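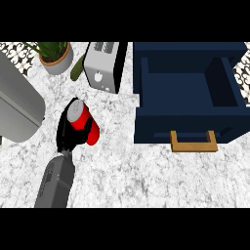

Jenő Bárány asked after the June open day whether visitors could try driving the arm themselves, and whether the kitchen on the big screen was the same one the real robot works in. Both questions came up again and again, so they go first.

Can visitors control the arm?
Yes, in the simulator. You get one turn of 2 minutes with the hand controller. The real arm is run by our staff only.

Is the kitchen on the screen a real place?
No. It is computer-rendered. The software is called Celine, and the counter, the appliances and the red can are all models inside it. The real arm, Dobos, stands in the next room at a plain workbench.

What will the demonstration show?
Mostly picking up and putting down. The simulated arm takes hold of a can on a marble counter, and an operator talks through how the fingers are placed. After that we run the same kind of task with Dobos. Each demonstration lasts 40 minutes, with questions at the end.

Why practice in a simulator at all?
We can reset it in a second and nothing gets dented. Celine has run roughly 2,000 grasp attempts on the can task. Doing that many on the bench would tie up the arm for weeks.

Does it ever drop things?
Yes, both in the simulator and on the bench. We don't edit the live sessions, so you may see it happen.

When is the next open day?
02/11/2025, at the Narwood building on Flulden Road. Doors open at 10 a.m. and the last demonstration starts at 3 p.m.

Do I need to book?
Only for the demonstrations. Entry to the building is free – just sign in at the front desk. We had 354 visitors last time and the afternoon sessions filled up early.

Can I bring children?
Yes. Children under 12 need an adult with them in the room with Dobos, and everyone stays behind the yellow line while the arm is powered.

Can I take pictures or video?
Yes, but no flash near the bench. It interferes with the sensors.

Is there parking?
There is a small lot behind the building. Spaces by the side door are kept for visitors with disabled permits – please leave those free.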